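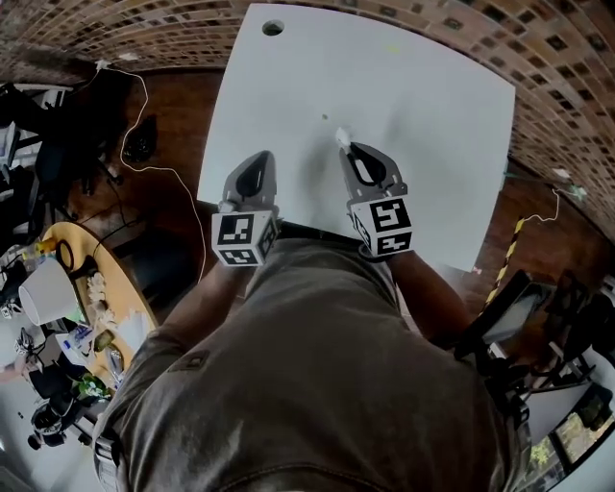
Abb. 1: Arbeitsplatz mit weißem Tisch, Handgreifer mit Markerwürfeln; kleines weißes Objekt an der vorderen Tischkante

Niederschrift über die Sitzung des Arbeitskreises Wahrnehmung und Bahnplanung
Projekt Huvwood

Ort: Besprechungsraum des Standorts Zotport
Sitzungstag: Donnerstag
Beginn: 9.30 Uhr
Ende: 11.50 Uhr
Sitzungsleitung: Anneli Nurmi (Turunen)
Teilnehmende: Vertreterinnen und Vertreter der Arbeitspakete Wahrnehmung, Planung, Regelung und Werkzeuge; für den Auftraggeber Prernmont eine Vertretung des Fachbereichs Montage
Protokoll: Arbeitspaket Werkzeuge
Verteiler: Teilnehmende, Projektablage

TOP 1 Eröffnung, Feststellung der Tagesordnung

Die Sitzungsleitung eröffnet die Sitzung und stellt die ordnungsgemäße Einladung fest. Auf Antrag des Arbeitspakets Regelung wird der Punkt "Greiferöffnung" vor dem Punkt "Bahnplanung" behandelt. Die geänderte Tagesordnung wird ohne Gegenstimme angenommen.

TOP 2 Genehmigung der letzten Niederschrift

Zur Niederschrift der Januarsitzung liegt ein Änderungswunsch von Prernmont vor. Unter dem damaligen TOP 4 ist das Wort "Abnahme" durch "Zwischenprüfung" zu ersetzen. Mit dieser Änderung wird die Niederschrift genehmigt.

TOP 3 Posenschätzung der Handgreifer

Das Arbeitspaket Wahrnehmung berichtet über den Stand der Posenschätzung. Beide Greiferfinger werden über je einen Würfel mit quadratischen schwarz-weißen Mustern verfolgt (siehe Abb. 1). Die Auswertung bestimmt zunächst die Lage jeder erkannten Würfelfläche einzeln und führt die Ergebnisse anschließend zu einer gemeinsamen Würfelpose zusammen. Sind mehrere Flächen eines Würfels erkannt, ist das Ergebnis stabil. Wird nur eine Fläche erkannt, kippt die geschätzte Orientierung in einzelnen Aufzeichnungen zwischen zwei Lösungen.

Als Abhilfe wird vorgeschlagen, die Vorgängerpose in die Bewertung der beiden Lösungen einzubeziehen und Sprünge oberhalb eines festen Schwellenwerts zu verwerfen. Die Regelung gibt zu bedenken, dass ein zu eng gewählter Schwellenwert schnelle Handbewegungen als Fehler einstufen würde. Frau Nurmi bittet darum, verworfene Werte nicht stillschweigend zu interpolieren, sondern im Datensatz als fehlend zu kennzeichnen. Die Interpolation soll erst beim Export erfolgen und abschaltbar sein.

Die Frage von Prernmont, ob die Würfelgeometrie fest im Programm hinterlegt sei, wird bejaht. Sie soll künftig aus der Konfigurationsdatei gelesen werden, damit bei einem Austausch der Würfel keine neue Programmversion erforderlich wird.

Beschluss 3.1: Die Plausibilitätsprüfung mit Vorgängerpose wird umgesetzt. Der Schwellenwert ist konfigurierbar auszuführen.
Beschluss 3.2: Verworfene Posen erhalten ein eigenes Statusfeld.
Zuständig: Arbeitspaket Wahrnehmung

TOP 4 Erkennung kleiner heller Objekte

Die Segmentierung kleiner weißer Teile auf der weißen Tischfläche ist weiterhin unzureichend. In der Stichprobe von 40 Aufzeichnungen wurde das Objekt in 8 Fällen nicht oder nur in Teilen erfasst. Betroffen sind überwiegend Abschnitte, in denen sich die Greiferspitze dicht am Objekt befindet. Der Kontrast zur Tischfläche ist dort gering, und die Maske des Fingers wird vom Verfahren auf das Objekt ausgedehnt.

Erörtert werden eine farbige Unterlage und eine Anpassung des Verfahrens. Prernmont spricht sich gegen eine Unterlage aus, da die späteren Arbeitsflächen ebenfalls hell sein werden. Das Arbeitspaket Wahrnehmung wird die bekannte Fingergeometrie aus TOP 3 verwenden, um die Fingermaske vor der Objektsegmentierung abzuziehen. Ein erster Versuch hierzu liegt im Entwicklungszweig vor, ist jedoch noch nicht mit der Zeitstempelkorrektur zusammengeführt.

Dunkle Punkte und Öffnungen in der Tischfläche dürfen nicht als Objekte gemeldet werden. Die Kabelöffnung wird deshalb in eine statische Ausschlussmaske aufgenommen. Für kleinere Flecken genügt nach Auffassung der Anwesenden eine Mindestgröße.

Beschluss 4.1: Keine Änderung der Tischoberfläche. Die Stichprobe wird nach Einbau der Fingermaske mit unverändertem Umfang wiederholt.
Zuständig: Arbeitspaket Wahrnehmung, Gegenprüfung durch Werkzeuge

TOP 5 Greiferöffnung

Die Öffnungsweite wird derzeit aus dem Abstand der beiden Würfelmittelpunkte abgeleitet. Die Regelung weist darauf hin, dass dieser Abstand bei verdrehten Fingern nicht der Weite an den Spitzen entspricht. Künftig sind die Spitzenpositionen aus den vollständigen Würfelposen zu berechnen. Der bisherige Wert bleibt bis auf Weiteres als zweites Feld erhalten, damit ältere Auswertungen nachvollziehbar bleiben.

Die Umstellung betrifft auch das Format der Übergabedatei. Werkzeuge erstellt ein Umwandlungsskript für den Bestand.

TOP 6 Bahnplanung und Kollisionsmodell

Das Arbeitspaket Planung stellt den überarbeiteten Planer vor. Die Tischplatte ist im Kollisionsmodell als Quader hinterlegt. Bei Greifpunkten nahe der vorderen Kante liefert der Planer mehrfach Bahnen, die unnötig weit ausholen. Ursache ist nach derzeitigem Kenntnisstand der einheitliche Sicherheitsabstand, der auch seitlich der Kante angesetzt wird. Vorgesehen ist ein richtungsabhängiger Abstand. Die mittlere Planungszeit liegt bei etwa 6 Sekunden und wird von Prernmont als zu hoch angesehen. Die Planung führt dies auf die wiederholte Neuberechnung des Umgebungsmodells zurück und wird eine Zwischenspeicherung prüfen.

Stühle und sonstige bewegliche Gegenstände im Umfeld des Tisches sind im Modell nicht enthalten. Es besteht Einvernehmen, dass sie für die Simulation außer Betracht bleiben können. Vor einem Betrieb mit Roboterarm ist die Frage erneut zu beraten.

Beschluss 6.1: Der richtungsabhängige Sicherheitsabstand wird zunächst ausschließlich in der Simulation freigegeben.
Zuständig: Arbeitspaket Planung

TOP 7 Verschiedenes

Die Benennung der Entwicklungszweige ist uneinheitlich. Es gilt ab sofort das Kürzel des Arbeitspakets, gefolgt von der Vorgangsnummer. Bestehende Zweige werden nicht umbenannt.

Die Schreibrechte von Turunen in der Projektablage sind noch nicht vollständig eingerichtet. Prernmont sagt Erledigung zu.

Die nächste Sitzung findet wiederum in Zotport statt. Der Termin wird durch die Sitzungsleitung schriftlich mitgeteilt; Anmeldungen zur Tagesordnung sind an das Arbeitspaket Werkzeuge zu richten.

Für die Richtigkeit:
Anneli Nurmi, Sitzungsleitung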